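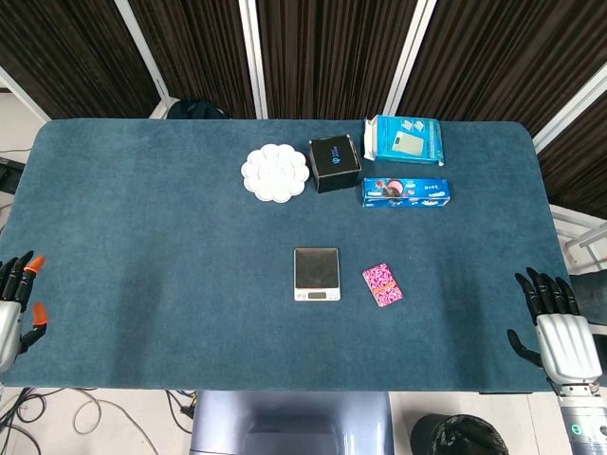
Weighing small quantities on a kitchen scale
Speaker notes, Guldale kitchen skills evening
2026-10-12

Slide 1. Title
Leave up while people sit down. State the scope: flat digital scales of the domestic kind, dry ingredients, food colours, small portions. Liquids get one slide near the end. Mechanical scales are left out.

Slide 2. Three terms
Capacity: the most the scale will weigh, container included.
Resolution: the smallest step the display can show.
Accuracy: how close the shown figure is to the true weight.
Point out that the box usually gives the first two in large type and may leave out the third. A display that moves in steps of one gram can still be several grams wrong. Ask the room to keep the last two apart, as most of the questions afterwards tend to mix them up.

Slide 3. The surface
Put the scale on a hard, level, still surface. A worktop is suitable. A folding table is suitable if it does not flex when leaned on.
Felt, towels and thick cloths are poor supports. The feet sink by different amounts, and with a low scale the fabric can touch the underside and take part of the load. The reading then comes out low, and by a different amount each time the scale is moved.
If the table has to stay covered, put a rigid board or a ceramic tile on the cloth and the scale on that. Check that the board does not rock. Zero the scale after it has been placed, not before.
Keep clear of fans, open windows and the fridge if it shakes the worktop when it starts.

Slide 4. Demonstration one: position on the platform
Place the 90 g test weight in the centre. Read out the figure.
Move it to each corner in turn. Read out each figure.
Do not comment until all the readings are on the board. Small differences are normal. If a corner differs from the centre by more than two steps of the display, check the feet first.
Repeat on a folded towel.

Slide 5. Containers
The container counts towards capacity. On a 1000 g scale, a 625 g mixing bowl leaves 375 g for the contents. Zeroing the display hides the bowl but does not give that capacity back. This is the commonest cause of an overload message halfway through a recipe.
Use the lightest container that will hold the quantity. Keep it inside the edge of the platform if possible. A wide plate that hangs over the front will cover the display and may rest on the buttons.

Slide 6. Palette trays as portion dishes
A round plastic paint palette with shallow wells is useful for powder colours and spices. Buy a new one and keep it for food only. Check the supplier's statement on food contact before use; many art palettes carry none, and those should hold closed sachets or be used for dry practice only.
Method A, filling in place:
Tray on platform, zero.
Add the first powder to one well, read, write down.
Zero again, move to the next well.
The fault with this method is that any powder dropped on a petal or rim is weighed as if it were in the well.
Method B, weighing out:
Weigh a small spoon with powder on it.
Tip the powder into the well with the tray off the scale.
Weigh the spoon again and subtract.
Slower, but counts only what has left the spoon. Spillage still has to be watched, at the tray this time.
Keep the centre well free for mixing.

Slide 7. Very small amounts
Many scales ignore a slow change near zero. The electronics treat it as drift and correct for it. Adding powder a pinch at a time to an empty platform can therefore show nothing for a while and then give a reading that is too low.
Remedy: put a steady load on first, then add in larger steps. Alternatively, weigh a bigger quantity and divide it.
Worked case from the Iteck handout: 19 g of spice mix is wanted, and one part of it is a fraction of a gram. Make up ten times the mix, 190 g, stir thoroughly, and weigh 19 g from it. The error on the smallest part is then spread over the whole batch. Store the remainder in a labelled jar.

Slide 8. Checking against a packet
A sealed food packet is a rough check only. The printed figure is normally the net weight of the contents. The wrapper, any inner tray and any card add to it. A packet also need not match its printed weight exactly.
Procedure: weigh sealed, write down. Open, empty, weigh the packaging alone. Subtract. Compare with the printed net weight. A large disagreement is a reason to look for a proper test weight.
Long packets should lie across the centre of the platform with both ends free. If one end touches the table, the reading is meaningless.

Slide 9. Demonstration two: display and timing
Switch on with nothing on the platform. Wait for zero.
Load, and wait for the figure to settle before reading.
Leave the load on and say nothing until the automatic switch-off. Ask what happens to the stored zero. On the Husar demonstration unit it is lost, and the bowl reappears in the next reading. Some models behave otherwise; the leaflet should say.
Write down the weight of the empty bowl before starting. It takes a few seconds and saves the batch if the scale switches off.

Slide 10. Liquids
Weigh them. One millilitre of water is close to one gram. Oil is lighter, syrup and honey are heavier. The millilitre setting on a basic scale normally assumes water or milk and should not be used for anything else.

Slide 11. Care and storage
Wipe the glass with a damp cloth. Do not hold the scale under the tap.
Do not store anything on top of it. A constant load can shift the zero.
Keep the original box if there is room for it. It protects the corners and often has the capacity and battery type printed on it.
Take the batteries out before long storage.
Change them when the display fades or the figures wander.

Slide 12. Practical session
Work in pairs at the Tevgate tables. Each pair does slide 4 and slide 8 and fills in the sheet. Boards are on the side shelf.
Collect the test weights before the break. Handle them by the edges.

If time is short, drop slide 10 and shorten slide 11 to the first two points.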